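Section 5. Padding the fingers and checking the grip

By now you should have both hand-held grippers bolted together and the fingers swinging freely. If yours still stick, go back to section 4 and sort that out first, and don't put any felt on until you have. I did it the other way around on my first pair and had to peel everything off again!

You'll need black adhesive felt, sharp scissors, rubbing alcohol and a lint-free rag. I buy the felt by the roll with Bradley Cropper, who shares the bench with me at the Hebden workshop (a roll lasts us forever).

1. Wipe the inner face of each finger with alcohol and let it dry. Fingerprints are the enemy.

2. Cut one flat pad per finger. I leave 5 mm extra at the tip so it can fold over.

3. Press the pad on from the bottom up, squeezing out bubbles as you go, then hold it for a slow count of 17. Segundo Yupanqui swears by a clamp, and his pads do stay on longer than mine, so use one if you have it.

4. Open and close the gripper a few times with nothing in it. The pads should meet flat along their whole length. If only the tips touch, loosen the finger screws a quarter turn and line them up again.

Note: the screws go into brass inserts set in the housing. Brass is soft and the plastic around it is softer, so snug is plenty – please don't lean on the driver.

5. Look over both pads before every session, and compare left with right. They don't wear evenly.
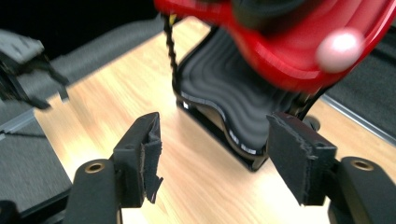
Fig. 5. Left pad frayed, with a torn flap hanging at its lower end. Right pad only slightly worn at the edges.

A pad like the right one is fine to keep using. One like the left I'd swap, and while you're at it check that the felt underneath hasn't started to lift. Trimming the loose threads gets you through an afternoon, but a flap can fold under whatever you're picking up, and then your grip is off by the thickness of the felt.

6. Try a few odd shapes before calling it done. Smooth round things and ribbed rubbery things behave very differently, so have some of each on the table.

Caution: keep your other hand out of the gap while you squeeze the trigger. Felt or no felt, it pinches.

I change pads every 2,000 grips. Olaia Lorente gets 3,000 out of hers with the thicker felt, but she had to move her finger stops to make room for it, and that's covered in section 7.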